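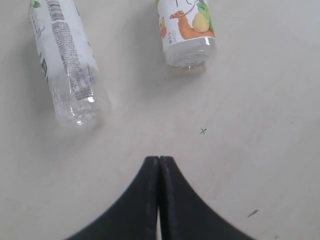
Bottles: lay them down before you sort them

My method for bottles used to be to stand them in the door of the fridge and forget them until one fell on my foot. Vy Kiều, who rents the other half of our duplex, has a better one, and I have stolen it whole.

1. Clear a table. A pale one is best, as it shows you every smudge you have been living with. Mine came out of this badly.

2. Put the plastic bottles on their sides. Upright, a bottle shows you its pretty front. Lying down it can be rolled, and the dull part with the small gray print comes around eventually. That's where the date usually hides, unless it's on the neck, the cap or the base, in ink the color of the bottle.

3. Turn the fruit to the wall. A label with oranges and leaves on it will talk you into keeping anything. I once held on to a citrus drink through two moves on the strength of its artwork.

4. Check the cap, then squeeze. A bottle that hisses when it has no business hissing goes down the sink. Do not taste it to be sure. I have done the research for both of us.

5. Combine only what matches. Two half bottles of the same dish soap can become one. Two half bottles of different cleaners never should, and bleach doesn't get poured in with anything.

6. Rinse the empties with a splash of warm water and shake. You're after clean enough for the bin, so put down the bottle brush.

Getting labels off

If you want to keep a bottle for watering seedlings, slit a plastic sleeve with scissors and it peels away in one go. Paper labels need a soak of almost 80 minutes, whatever the internet promised you about ten. Rub leftover glue with cooking oil, wait, then wash with soap.

Where they go after that

The depot on Rudham takes plastic with the caps on. Ours at Trarkari wants them off, and has a sign about it big enough to read from the highway. Ask first. I drove over with 305 bottles after the block party and unscrewed every one in the parking lot.

The table

Baking soda on a damp cloth for gray streaks, small circles, wipe twice. Let it dry before you decide it didn't work.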